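Doing the monthly service on the cell 3 hand today, so I'll post it as I go. A few people asked last time what the work consists of. Mostly wiping and looking.

The cell is one arm, one hand, one wrist camera and a sorting bench. We call the arm Valen because that's the name the old job folder had. The counter read 3,702 hours when I clocked in. Last full service was at 2,796.

First thing is the log. Nine stops since the last service. Seven were "object not seated," which in my experience means the finger sleeves are getting slick with dust. The other two were a door switch.

Arm goes to the service pose before I do anything. Slow speed, door open, key in my pocket. Then I wiggle each finger by hand with the drives off. You want a tiny bit of give at the base joint and no click.

Sleeves next. They're foam-faced and they pick up every bit of lint in the building. Once there's a layer on there the grip gets vague. Soft things still come up okay, hard smooth things start to slide.

I don't use alcohol on them anymore. It dried out the last set and they cracked near the tip. Now it's a lint roller first, then a barely damp cloth, then twenty minutes with nothing touching them.

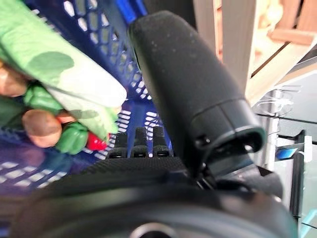
The palm strip gets a soft toothbrush. Go along the weave, never across it. Crumbs of foam settle in there and the cloth just pushes them deeper.

Camera window gets one pass with a lens wipe. If it has a smear on it, every pick is off by a little and you spend the afternoon blaming calibration. I've done that. Took me until 4 to think of the window.

Joint screws at the finger base: check with the small torque driver, don't just lean on them. They go into plastic. One was loose this time, on the long finger. Put a paint mark across the head so I can see if it moves again.

Cable check. Bend the wrist to both ends of its travel and watch the loop. Ours used to rub on the bracket, so there's a wrap on it now from Plulatico. It's holding up.

Sleeve stock is low. I've got one spare set on the shelf and Nindik is quoting three weeks. Ordered two more sets. If you run this kind of hand, order when you open the last bag.

Powered back up, homed, ran the open and close cycle. It does 249 closes and records the motor current on each one. You're looking for a flat line. Got a flat line with one bump near the start, same as every month. Grease warming up, I think.

Then test picks out of the basket with mixed stuff in it, cloth and hard plastic together. Cloth is the annoying one. It folds over whatever is under it and the hand comes up with both.

Two double picks in the first batch, none in the second. I changed nothing between them, so I'm leaving the settings alone and will look at the log again Thursday.

Teoh bench is next on the list, different hand, same lint roller.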